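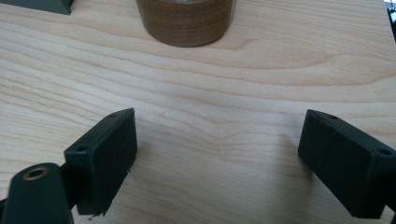 Figure 3. Pale wood tabletop with curved grain, with part of a brown cylindrical object at the far side.

3.2 Work surfaces and surface appearance

The survey recorded 288 tables in shared workrooms at the Grevitstead and Prundholm sites. Each table was entered once, under the room in which it stood in January, and was not entered again if it was later moved. Tables used only for storage were left out. The coding sheet was adapted from the one prepared for the earlier Merner study of school furniture, with two changes: the category for painted tops was dropped, and a new category was added for the visible direction of the grain.

Light-colored wood was the most common surface at both sites. Coders were asked to judge tone by eye against a printed card of six steps, held flat on the table near its center. No attempt was made to name the species. Maple and birch are hard to tell apart once a top has been finished, and the purchase records at Prundholm were incomplete for the older rooms. The term "pale wood" is therefore used throughout this paper for steps one and two on the card.

Grain was coded as straight, curved or mixed. A top was coded as curved when at least one band of grain changed direction visibly within the working area. Figure 3 shows a surface of this type. The bands run more or less across the table and bend into a wide, shallow curve, with nested arcs much like the contour lines of a map. Finer lines run between the broader bands. The difference in tone between the bands is small, from tan to honey, and a coder working quickly could record such a top as plain. In the first round of coding this was the most frequent source of disagreement, and the instructions were rewritten to ask that the top be viewed from two sides before a code was entered.

Sheen was recorded separately on a scale of matte, low and high. Matte tops were preferred by users at both sites, a result in line with the comments gathered in the interviews (Section 4.1). Users spoke of glare from overhead lamps as a reason for choosing one seat over another, and several had moved tables away from windows. The coders noted sheen under the ordinary lighting of the room. Softer, more even light tends to flatten the appearance of a finish - the tabletop in Figure 3 has a faintly matte look and no harsh reflections - and a code given under such light may not hold at another time of day. A second reading was taken in the late afternoon for 205 of the tables. Where the two readings differed, the higher one was kept.

3.3 Objects on the surface

Objects left on a table were coded by position and by general form only. Position was given as near, middle or far from the seated user. Form was given as flat, block, cylinder or irregular. The sheet did not ask for the name or purpose of an object, and coders were told not to pick anything up. This rule was kept even where an object could not be identified with confidence. In Figure 3, the brown object would be entered as a cylinder in the far position. Its surface is layered, with fine lines around its circumference, and it may be a roll of wound material or a container; the code is the same in either case.

A total of 2,025 objects were entered in this way. Objects tended to collect at the far side and the corners, with the middle of the table kept open for work. The pattern was stronger at Grevitstead, where the tables are deeper, and weaker in the Matlala wing at Prundholm, where narrow tops leave little room behind the working area. Objects that lay partly over an edge were counted with the table on which the larger part rested.

It was expected that users of tops with strongly marked grain would keep more of the surface covered. The data do not support this. Coverage was similar for straight, curved and mixed grain, and the small difference between pale and dark tops disappeared once table depth was taken into account. Depth and the number of seats were the only features with a clear relation to coverage, and both are carried forward to the model in Section 5.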